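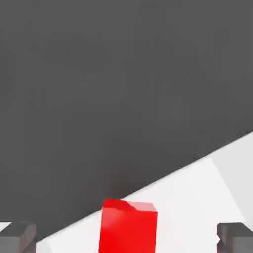 Nele Kramer

I spent most of May collecting teleoperated demonstrations in simulation, for a task that sounds too small to write up: put the gripper over a red block, close, lift. The view I drive from is the wrist view. The block sits between the two fingers with a gap on each side, and everything past it is dark gray and white. There is very little else to steer by.

The first batch was 30 demonstrations, all by me, all with the 3D mouse. The policy trained on them reached the block and then hovered. It would come down, drift a little to one side, correct, drift back, and run out the episode without closing. I assumed a training problem and lost two evenings to learning rate schedules. Then I replayed my own data at quarter speed and found the same hover in it. Before every grasp I was pausing to check the gaps on either side of the block, and during the pause my hand was making small corrections in both directions. The policy had copied me faithfully.

There were two fixes. The first was to drop samples where the commanded velocity was below a threshold and the gripper state did not change within the next 13 steps. This shortened the episodes and removed most of the dead time before closing. The threshold needs care, as a high one also cuts the slow final descent, and then the policy arrives too fast and knocks the block over. The second was to change how I drive. I now line up the lateral axes while still high, come straight down, and close without stopping. If the alignment is off at the bottom I discard the episode and start again.

Discarding is something I resisted for a while. Henrik Haberkorn argued for keeping the recoveries, on the grounds that a policy which has never seen an error cannot get out of one. He is right in principle. My compromise is to record recoveries on purpose, in a separate set: start the gripper badly offset, begin recording, correct in one motion, grasp. The correction then has a clear direction in the data – mine previously had several, which averaged to nothing.

The current set is 175 episodes, recoveries included. Start poses are sampled by script, which I should have done from the beginning. When I picked them by hand I favored the side I find easier to approach from, and the policy was noticeably worse on the other.

Two notes on the control side. I log the commanded pose and the reached pose separately, and train on the commanded one. They differ most at contact, where the fingers stop and the command keeps going, and that difference is what produces grip force. Also, I moved the gripper toggle from the keyboard to a button on the mouse. Reaching for the keyboard was adding its own pause to each grasp.

Next is the same task with the camera position randomized slightly per episode. I expect to have to collect most of it again.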